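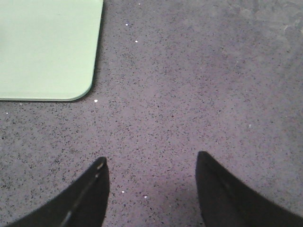
Fig. 1: Rounded tray corner on the speckled grey surface, white specks near it.

Ticket 2213: Dark speck on green meal tray, white specks on counter
November 20, 2022 | Logged by Edith Londoño
Filed under: Kitchen & Servery > Trays and Tableware
3 comments | 1 share

Reported fault
Pale green tray, Plikow range, used at the toddler servery. Tiny dark speck on the inside of the tray, present after the normal wash. Small white specks also found on the counter beside the tray after wipe-down. Room lead wants to know if the tray is breaking down and whether the set should be pulled.

Initial checks (E. Londoño)
1. Rim and corners felt by hand. No burrs, no chips.
2. White specks lifted with a damp finger. They are not part of the counter pattern. The black flecks are, and should not be scrubbed.
3. Specks smear when pressed, so not tray plastic. Probably paper towel or bread crumb.
4. Wipe-down had been done with the cheap paper roll, as the microfibre cloths were in the laundry.

Comment 1, Satish Shetty
Please confirm whether the speck sits where the plate goes. If it does, I'd look at the underside of the plate before blaming the tray. We had grey transfer marks in July from a batch of bowls with grit stuck to the base.

Comment 2, Edith Londoño
It does, or very near it. Cream plate, blue-grey spoon and yellow fork, as set for lunch. Underside of the plate wiped with a white cloth, nothing came off. Same result on the other plates from that shelf.
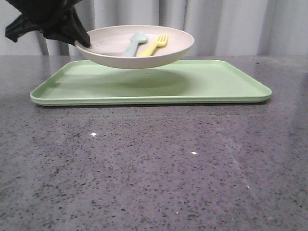
Fig. 2: Plate with spoon and fork over the tray. Speck is on the tray surface below the plate.

Comment 3, Malcolm Cheetham
Tried the following on the tray, in this order:
- Warm water and dish soap, soft cloth. No change.
- Bicarb paste left on for the length of a tea break, then rinsed. Speck lighter, still there.
- Plastic scraper held flat. Speck came away, leaving no pit I could feel.
Conclusion: stuck-on food, colour unknown, baked on by the dryer cycle. A few other faint marks remain on the tray and I have left them alone. They don't catch a fingernail. Do not use the green scourer, it will dull the matte finish and the tray will then hold every stain going. 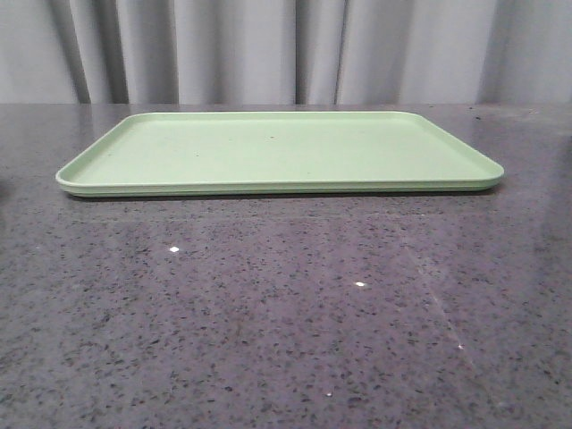
Resolution
Tray returned to service. No replacement order raised, so stock code 887 stays as is. Servery to rinse trays before they go in the washer and to finish the counter with a microfibre cloth. Paper roll is for spills only. Spare cloths are on the shelf above the sink.

Status: Closed
Related: Ticket 368, trays stacked wet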